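Preketti and Weldu Announce Giant-Screen Documentary "The Furden Crossing"

Film follows three migrating species across one mountain pass; first trailer now available to theaters

2019-02-14

37 shares | 5 comments

HOSTEN - Preketti, an independent producer of natural history films, and Weldu, a distributor of giant-screen and dome titles, today announced the completion of "The Furden Crossing," a new documentary made for giant-screen theaters, science centers and museums. The film tells the story of Furden, a narrow mountain pass used every year by cranes, wild goats and a small butterfly that weighs less than a paper clip.

"The Furden Crossing" was filmed over four seasons. The production team recorded 434 hours of material, including night footage of goat herds moving through the upper valley and aerial views of cranes entering the pass ahead of a storm. The final picture editing was finished in January, and the sound mix was completed shortly afterward.

"Furden is a small place on the map, and for a few weeks a year it is one of the busiest roads in the mountains," said a spokesperson for Preketti. "We wanted audiences to stand in the middle of it. A large screen lets a viewer see one bird and the whole flock at the same time, and that was the reason for making the film in this format."

Weldu will release the film to 136 theaters over the course of its first run. It will be offered in flat and dome versions, with a shorter cut for theaters that schedule school groups back to back in the morning. Both versions will be supplied with closed captions and an audio description track.
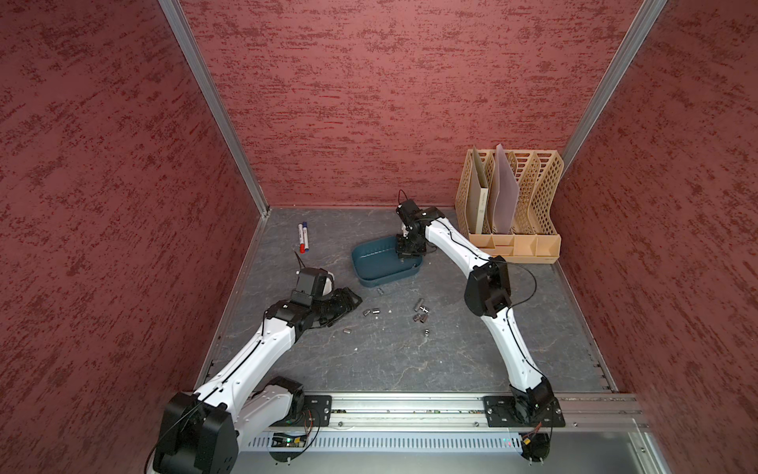

World Premiere at the Hosten Science Theater

The film will have its world premiere at the Hosten Science Theater, where 500 seats will be set aside for local families, teachers and museum members across the opening weekend. Seats will be given out through the theater's member desk and through participating schools. A separate evening showing will be held for theater operators and members of the press, followed by a discussion with the sound and camera departments.

The Hosten Science Theater reopened last fall after work on its screen and seating. "The Furden Crossing" is the first new title to open there since that time. The theater will also host a lobby display during the run, with a relief map of the pass, crane calls recorded on location and a wall chart showing when each species arrives and leaves.

"Our visitors ask for films about animals more than any other subject," said a representative of the theater. "They also ask for films they have not seen before. We are pleased to be the first to show this one."

About the Film

The story opens in late winter, when the pass is closed by snow and only the goats remain on the south wall. As the snow melts, the first cranes arrive from the lowlands and wait below the ridge for the wind to change. The butterflies come last. The film follows all three through spring and returns to the pass in the fall, when the movement runs the other way.

Much of the film was recorded from hides built into the rock above the valley floor. Crews worked in shifts and carried their own supplies, and no vehicles were used above the tree line. All filming near nesting sites was done from a distance set in advance by the project's science advisers - a rule that cost the production several days of shooting in its second spring.

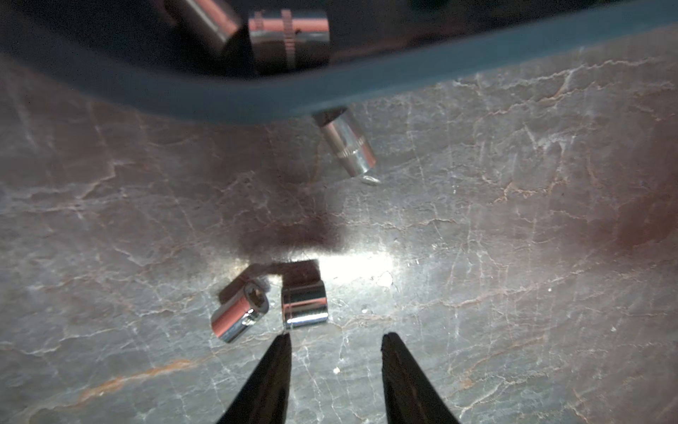
Chrome sockets on a marble-patterned work surface.

The score was written for a chamber group and recorded in a single week. Long sections of the film carry no music at all, so that the sound of wings, hooves and water can be heard as it was recorded. Narration is kept brief and has been written for viewers ages six and up.

Education Program

Preketti and Weldu will support the release with an education program for grades three through eight. A total of 200 classroom kits will be provided free of charge to schools that book through a participating theater. Each kit contains a teacher guide, a folding map of the pass, a set of species cards and a seasonal calendar for students to fill in as they learn about migration.

The teacher guide includes lessons on weather, mountain habitats, reading a map and keeping a field journal. Schools that do not receive a printed kit may download the guide and calendar from the film's website. A Spanish edition of the guide is in preparation and will be posted when it is ready.

Booking Information

Theaters may request a screening link, poster art and lobby materials from the Weldu bookings office. The trailer is available now in flat and dome formats. Operators who wish to host a teacher preview should contact Weldu before setting a date - preview copies are limited and will be sent in the order requests are received.

About Preketti

Preketti produces natural history and science films for theaters, museums and public television. The company works with small crews and spends long periods at each location.

About Weldu

Weldu distributes documentary films to giant-screen, dome and digital theaters, and provides marketing and education support to its theater partners.

###

5 Comments

domefan_west
Will the dome version be a real dome version or the flat one stretched? Asking because of the last two I saw.

Guest
Grade 4 teacher here. Do we request the kit through the theater or from Weldu?

mossyledge
Through the theater, according to the release. Ours had not heard about it yet when I called, so maybe give it a week.

Guest
Thank you!

cranewatcher
So glad to see cranes on a big screen, and with no music over them. Hope it comes north.

Recent Releases

Weldu Adds Two Ocean Titles to Dome Catalog
Hosten Science Theater Announces Spring Schedule
Preketti Opens Field Sound Library to Schools
Teacher Preview Dates for Giant-Screen Films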